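### 6.3 When a jaw sticks half shut

Right, this is the fault I get asked about most, and the one that cost me most of a week in March. You squeeze the handle, the jaws close on a packet, you let go - and one side stays where it is. The other springs back as normal, so the log shows a clean release and you don't find out until you play it back.

**Caution:** keep your fingers out of the linkage while the handle is live. Horacio Herrera freed a jaw with his thumb and it snapped open on him. Use the release on the handle, every time.

1. Stop recording and save what you've got. Don't bin it, Lenka likes to see the bad runs.
2. Let go of the handle completely and wait for the Jendel logger to beep.
3. Look at the two finger pads side by side. If one has crept round on its jaw, that's your trouble.

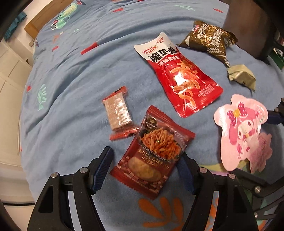 4. Nip up the silver bolts on the sticking side, a quarter turn at most. I went further the first time and locked the whole thing solid (sorry, Cristóbal!).
5. Open and close it on nothing, 70 times. Boring, I know, but mine behaved until the sixties and then stuck again.

If it passes, go back to your packets. I always start with something flat on the duvet, then move on to the crinkly wrappers, which is where a lazy jaw shows itself. 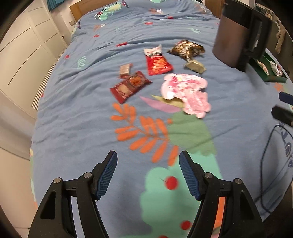
*Page last changed: Thu 25 June*

6. Do two slow pick-ups with each hand before you trust the set again. Slow means slow, and watch the jaws, never the screen.
7. If the same side sticks again, stop there. Tag it and put it in the Stadeck box for Josefina Lucero.
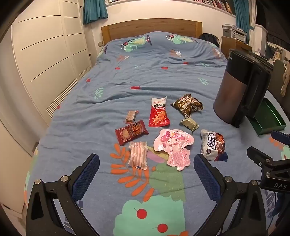 One more thing on the bolts. Past 3,000 squeezes they seem to work loose on their own, so I check mine at the start of every session now and it's saved me a lot of swearing.

**Note:** soft bedding hides a weak grip, as you can push down into it without noticing. If a packet only lifts when you lean on it, treat that as a fault and go back to step 1.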